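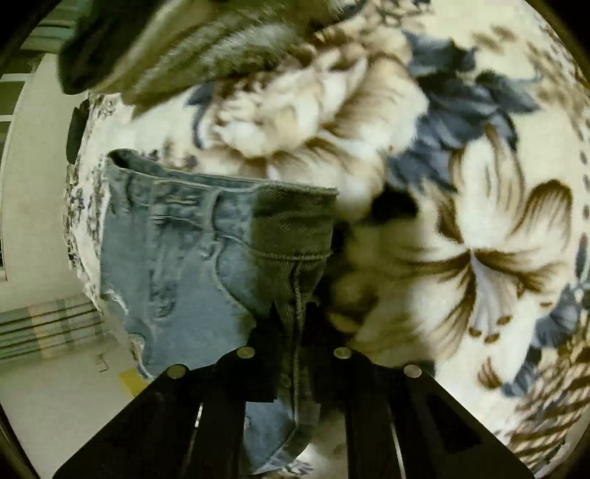 リンディウェ・ボタは、見積書の一枚目だけを見て決めた設備ほど後で高くつくものはない、と繰り返す。衣類の仕分けと折り畳みを自動化する計画がタルゲート社の取締役会に初めて上程されたとき、彼女が求めたのは機械の性能表ではなく、五年分の支出を月ごとに並べた一覧であった。提案した側はその用意をしておらず、議案は差し戻された。

本稿は、古着の再販とリネンの洗濯受託を営む同社が、ヴィルテトデール工場への設備導入をどのように計画し、どのように予算を組んだかを、関係者への取材に基づいて報告するものである。導入はまだ完了していない。したがって成果を論じる段階にはないが、計画の進め方には、同規模の事業者が参照しうる点が少なくない。

差し戻された最初の案

当初の案は、布製品を把持するロボット設備二式を一括で購入し、仕分け工程と畳み工程に同時に据え付けるというものであった。起案したのは生産技術を担当する福田茂氏である。福田氏は当時の資料を保管しており、取材の席でもそれを開いて説明した。資料には本体価格、据付費、初年度の保守費が記されていたが、二年目以降の保守費は空欄で、床の補強、電源の増設、作業者の教育にかかる費用は「別途」とまとめられていた。

「別途という語が四か所にありました。差し戻しは当然だったと考えています」と福田氏は述べる。

取締役会の議事要旨によれば、指摘は三点に整理されている。第一に、対象とする品目が定義されていない。第二に、停止時の代替手段が費用に含まれていない。第三に、教示用のデータを誰が、いつ、何時間かけて整えるのかが示されていない。このうち最も長く議論されたのは第三の点であったという。

品目の定義から始める

再検討は品目表の作成から始まった。布は形が定まらない。同じデニムのショートパンツでも、腰まわりの厚い部分をつかむ場合と、ほつれた裾をつかむ場合とでは、持ち上げた後の垂れ方が異なる。毛足のある毛布の上に薄手の衣類が重なっていれば、両方をつかんでしまうおそれもある。現場の担当者にとっては自明の事柄であるが、仕様書には一行も書かれていなかった。

品目表の作成にあたったのは、仕分け工程の責任者であるホモツォ・マバソ氏と、品質管理のアナティ・マバソ氏である。両氏は工場に入る品を80の区分に分け、それぞれについて厚み、伸縮の有無、留め具の有無、損傷の頻度を記した。作業には二か月を要した。

ホモツォ・マバソ氏は、区分の数そのものより、区分に入らないものをどう扱うかの取り決めに時間を使ったと振り返る。最終的に、判定できない品は人の作業台へ戻すこととし、戻り品の置き場と運搬の動線も設備計画の図面に書き込まれた。置き場の棚は安価であるが、後から通路に割り込ませれば工事のやり直しになる。

80の区分のうち、初年度に自動化の対象とするのは40である。残りは人手で処理を続ける。対象を絞ったことで想定処理量は当初案を下回ったが、アナティ・マバソ氏は、受入検査の合否基準を書けない品目まで契約に含めるべきではないと主張し、これが容れられた。例えば、切りっぱなしの裾から糸が出ているショートパンツについては、その糸が加工によるものか傷みによるものかの判断が担当者の間でも分かれていた。同種の品は当面、対象外とされている。

データ整備費という費目

布を扱う設備では、人が実際に布をつかみ、広げ、置く動作の記録が学習に用いられる。手持ち式の把持具を使って作業者が記録を取る方式は、本体の据付を待たずに始められる点で日程上の利点がある。反面、この作業には人手がかかり、その人手は通常の生産から割かれる。

改訂後の計画では、データ整備のための作業時間を3000時間と定め、独立した費目とした。内訳は、記録の取得、不良記録の除去、品目区分との照合、再取得の予備である。福田氏によれば、当初は供給側の見積に含まれるものと理解していたが、契約条件を読み合わせたところ、含まれるのは標準的な布品による初期学習までであり、自社の品に合わせた追加分は発注者の負担とされていた。

この費目を資産に計上するか費用として処理するかについても、社内で協議が行われた。経理部門のマリキー・モフォケン氏は、処理方法は会計監査人との確認を経て決めるべき事項であるとしたうえで、予算管理の上では設備本体と切り離して月次で追うことを求めた。本体の支払いは検収時に集中するのに対し、データ整備の支出は計画の初期から続く。両者を一つの枠に入れると、進捗の遅れが支出の少なさとして表れ、節約と見誤るおそれがあるためである。

あわせて、記録の帰属に関する条項が契約書に加えられた。取得した記録を供給側が他の顧客向けに用いる場合の条件、契約終了時の引き渡し形式、保管期間がその内容である。交渉には想定を超える時間がかかったが、ボタ氏はこの条項がまとまるまで発注を承認しなかった。

二社の比較

見積は、マーコム社とモスコス社の二社から取得された。本体価格ではマーコム社が低く、保守契約を含む五年間の総額ではモスコス社が低かった。もっとも、選定の決め手は総額ではなかったと関係者は口をそろえる。

比較表では、価格のほかに次の項目が同じ書式で並べられた。

把持部の消耗品の単価と交換周期
故障時に技術者が到着するまでの時間
予備品を発注者が保管する場合の買い取り条件
品目区分を追加する際の費用と所要期間
ソフトウェア更新に伴う停止時間
契約を中途で解除する場合の負担

このうち、品目区分の追加費用に大きな差があった。マーコム社は区分ごとに定額を請求し、モスコス社は年間の保守料に一定数までの追加を含めていた。再販用の衣類は季節と流行によって入れ替わるため、タルゲート社では区分の追加が毎年生じる。モフォケン氏は追加件数を低位、中位、高位の三通りに置いて支出を試算し、中位と高位ではモスコス社が有利、低位ではほぼ差がないとの結果を示した。

取締役会はモスコス社を第一候補とし、設備二式のうち一式を先行して発注することを決めた。残る一式は選択権として契約に残し、価格の据置期間を設けている。据置の対価として一定の費用が生じるが、一括発注した設備が想定どおりに動かなかった場合の損失と比較し、妥当と判断された。

既存の人員と床面積

設備の計画において後回しにされやすいのが、設備の周囲である。ヴィルテトデール工場は増築を重ねた建物で、仕分け場と畳み場の間に段差が残る。改訂計画では、先行の一式を仕分け場の側に置き、段差をまたぐ搬送は当面人手で行うこととした。段差の解消工事は次年度の予算に別項目として計上されている。

人員については、先行導入の期間中に削減を行わないことが労使間で確認された。データの記録作業は希望者を募り、通常の作業と交代で担当する。記録を担う時間の賃金はデータ整備費から支出され、仕分け工程の原価には含めない。ホモツォ・マバソ氏は、この区別がなければ工程の生産性が見かけの上で低下し、現場が不利な評価を受けていたはずだと指摘する。

教育は三段階に分けられた。始業点検と異常時の停止操作は工程の全員が受講し、消耗品の交換は各班から選ばれた者が、品目区分の登録は品質管理の担当者が受け持つ。登録作業を供給側に全面的に委ねる案も検討されたが、追加のたびに日程調整が必要となることから見送られた。

予備費の考え方

予備費は、用途を定めない一括の枠ではなく、事象ごとに積み上げられている。据付の遅延、追加の電源工事、記録の再取得、把持部の仕様変更の四項目について、それぞれ発生の見込みと金額を置き、使用には福田氏とモフォケン氏の双方の承認を要する。使われなかった分は他の項目へ振り替えず、期末に戻入する。

ボタ氏はこの方式について、運用の手間が増えることを認めている。少額の使用であっても書面が必要であり、現場からは迅速さに欠けるとの声もある。改善策として、小口の使用に限り事後承認を認める案が検討中である。

今後の日程

先行設備の据付は九月に予定されている。据付後は対象の40区分を三群に分け、厚手の品から順に受入検査を行う。検査の合否はアナティ・マバソ氏が作成した基準書に従い、一群が合格するまで次の群には進まない。検収金の支払いも群ごとに分割される。

二式目の選択権を行使するかどうかは、三群すべての検査結果と、半年分の戻り品の記録を踏まえて審議される。福田氏はすでにその議案の書式を作成しており、今回は「別途」の欄を設けていないという。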